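Shared Workshop Build Report: Hand-Held Gripper for Recording Pick-and-Place
Szu-yu Chiang and Kheri Muli
11 July 2022

We were asked to say whether a hand-held gripper built in a shared workshop could replace the bench arm for collecting grasping examples. Our answer is no, or not yet, and we think the proposal we started from (the Mudar plan, written in May) promised more than it could back up.

The plan said one person could record a full set of grasps in two afternoons. We logged 2,327 attempts and it took most of the term. Of those, 89 had to be thrown out for bad timestamps alone. The plan has no line for time spent sorting files, and that was the larger half of the work.

The shell was the easy part. Kheri printed it in two pieces, sanded the seam and had it together in a day. The linkage was worse. Our first set of fingers flexed under load, so the trigger position told us very little about how wide the jaws were open. The second set is stiffer, but we only checked it against a ruler – we would not trust the numbers for anything small.

Paper was the material we argued about most. Szu-yu wanted it in because it folds differently every time you pick it up.

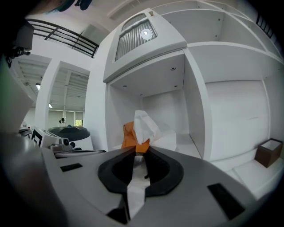
Kheri's objection was that a crumpled sheet is nearly impossible to label the same way twice. Is it one object or several? Where does the grasp start? We ended up with a rule neither of us likes: anything that moves together counts as one item. A third person should relabel a share of the paper attempts before anyone quotes a success rate from them, and we have left that column blank in the results table.

Still open: the trigger spring, which sticks, and the cable strain relief, which is tape.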